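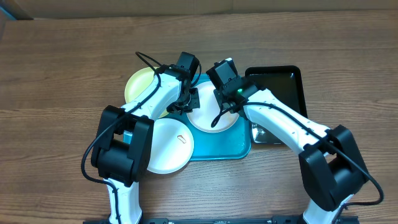 Chae-won Sung
Product Care, Zuvwood Tableware

Plates, trays and sponges: frequently asked questions

Can a plate be left on a plastic tray after washing?
Yes, once the underside is dry. Water held under the foot of the plate leaves a ring on the tray. Wipe the foot first, or stand the plate on edge for 50 minutes.

Which side of a two-layer sponge goes on a glazed plate?
The foam side. The green scouring layer is abrasive and dulls a glaze over time. Keep it for bare steel and oven racks.

Can the scouring side be used on a plastic tray?
No. Fine scratches hold grease, and they show up first on colored plastic. Use the foam side with dish soap – two drops for a full tray.

Does the tray protect a wooden tabletop?
From drips and crumbs, yes. From heat, no. Do not set a pan from the stove on the tray.

How should a sponge be wrung out?
Rinse under running water, then press it flat between both palms. Pinching one end drives the water into the other end, and repeated folding at the same point weakens the bond between the layers. 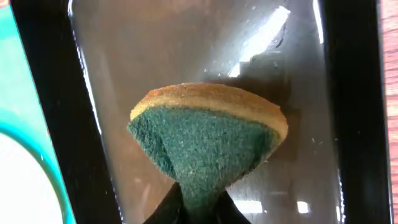

Khairul Lau wrote in to say that his sponges always split along the glue line first, well before the pad wears out, and asked whether hot water was to blame. It can be. Most bonded sponges tolerate hand-hot water. Boiling them to freshen them softens the adhesive.

When should a sponge be replaced?
After 2 weeks of daily use, or sooner if it smells after rinsing or the layers begin to separate.

Are Sukalard plates dishwasher safe?
Yes, bottom rack. Leave a gap between plates so the rims do not touch. The Hekeo tray is hand wash only.

My plate has gray marks. Is the glaze damaged?
Usually not. Gray lines are metal left by cutlery. Apply a paste of baking soda and water with the foam side, wait 6 minutes, and rinse.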